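Okora Stockpot, 8 quart - Skuvberg Kitchen Goods

I've been selling pots out of the Jollisham shop for six years and this is the one I take home. It's a heavy-bottomed steel stockpot with two riveted handles, a lid that sits flat, and measuring lines stamped on the inside wall. It weighs a bit more than you'd expect (sorry, wrists!) and it won't skid around on the burner when you stir. 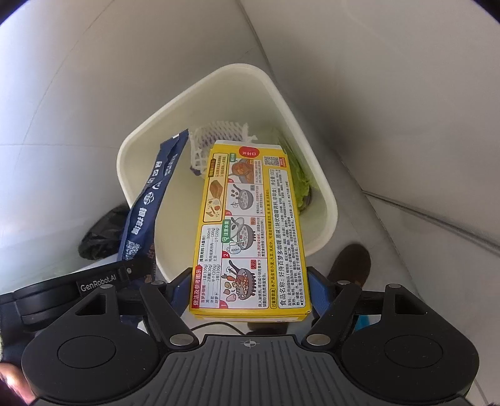 Curry is what sold me on it. I used to brown the onions and meat in one pan and then drag everything over to a pot, and now I do the lot in here - the base is thick enough that nothing catches. I'm a big fan of the boxed roux kind, the ones with the cooking steps drawn right on the side, and if yours says 600ml of water like the yellow box does, please measure it. Too much and you get soup. The lines inside the pot are in quarts and milliliters, so you can pour straight from the faucet and skip the jug.

Christos Sfakianakis wrote in to ask if it works on induction. Yes, it does! It also goes in the oven, lid and all, but take the silicone grips off the handles first.

Cleaning is easy. Warm water, a soft sponge, and a spoonful of baking soda if you've scorched something. The dishwasher is fine too, though the outside goes a little dull after a while.

Price is $38, lid included. The Mthembu steamer insert fits and is sold separately - we're out until January.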